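Home | Handouts | Bench Rules | Tool Sign-Out | Contact

Building a Two-Arm Helper at the Workshop
Handout 4: Frames, Cables and Getting Two Arms to Share a Job

Hi again everyone! If you missed last session, grab Handout 3 from the folder by the door before you read this one, or the bit about homing the arms won't make much sense. I wrote these notes up at home with my own scribbles next to me, so forgive the detours.

Last time we got both arms moving on their own. They wave, they point, they pick up a foam block if the foam block is in a good mood. What we want now is both of them busy on one object, and that's a whole different kettle of fish. My pick for a first project is pipe. It's cheap, it's round, it goes together with push fittings, and you can take it apart and do it all over again. (Ngaio Baxter wanted us to start with a bookshelf. We'll get to the bookshelf, Ngaio.)

A word on fittings before you buy any. Dry-fit everything, no glue. I know it's tempting to glue the corners you feel sure about, but you'll be sure about the wrong one, as I was back in October with my very first frame at Brerbridge. Square up the base on a flat floor and push each upright all the way home with a twist. If it still rocks, pull it and look inside the fitting for swarf from the saw.

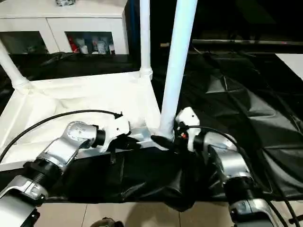
Cable routing is where most of my own lost evenings have gone. An arm looks roomy when it's parked, then it reaches across the work and suddenly the gripper lead is stretched tight over a corner. My rule is to move each arm by hand to the farthest spot it will ever need, leave slack for that, and then check what the slack does when the arm comes back in. Look at the lead on the left gripper, how it loops in a long arc right over the fabric in the tray. That much spare cable is fine on a soft, flat surface like that, but I'd want to think hard before sending the arm around to the far side of an upright. The lead on the right one runs back along its own arm, and that's the habit I'd like you to copy wherever the reach allows. Hook-and-loop ties, please, loose enough to slide a finger under. Zip ties bite into the jacket and then you're cutting them off next to a live lead, which I don't love.

Now, who does what. When two grippers work on one piece, decide up front which one holds and which one moves. I call them the vise and the hand. The vise gets to the piece first and stays put. The hand does the pushing, turning or placing. If both of them try to be the hand you get a tug of war, and the pipe always loses. Write the roles at the top of your script in plain words, like this:

LEFT = vise, holds the fitting
RIGHT = hand, brings the pipe
Swap only when both are stopped

That last line matters more than the other two! Elias Fakhoury skipped it on his Katene build and spent an afternoon re-homing everything. He's given me permission to tell you this, and he's also given me the bent fingertip, so come and see it at the front bench.

Speed: keep it slow. In the control panel we use (the Buvusov one, with the ugly green sliders) I set mine at 32 and leave it there until a routine has run clean start to finish. Then I creep up. If you're running the Kernness software the numbers mean something else entirely, so go by eye and keep it at a pace where you could comfortably reach the stop button before anything touches.

Covers and floor sheets are worth a minute too. Anything crinkly changes shape as soon as you brush against it, so don't use a fold or a ridge as a landmark for a pickup point. Measure from the frame, from a corner fitting if you can, and measure again after anybody has bumped it. I stick a bit of blue tape on my chosen corner at home so I don't change my mind halfway through. 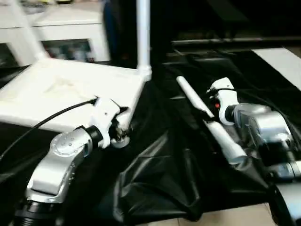

Do I need to match the grip force on the two arms?

Set them separately. The arm doing the holding usually wants a firmer squeeze than the arm doing the moving, and thin tube will flex or slip if you simply copy the number across. Start low on both, tug the piece gently with the arms stopped, and bring the force up until it stays where you put it.

For next time: bring your base, your fittings and one spare length of pipe. Have your roles written down before you come in, even if it's on the back of an envelope. We'll try seating an upright with one arm steadying the base, and if that goes well we'll have a go at taking it out again, which I find harder. I'll have the kettle on.

Comments (2)

pipe_dreamer: Tried the hook-and-loop ties on mine last night and the lead finally stopped snagging on the elbow. Thank you!!

Marlo: Can we use the thicker tube? I have a whole garage of it.

Related handouts
Handout 2: Mounting an Arm So It Stays Mounted
Handout 3: Homing and Soft Limits
Saw Care and Clean Cuts in Plastic Pipe
Stop Buttons and Where to Put Them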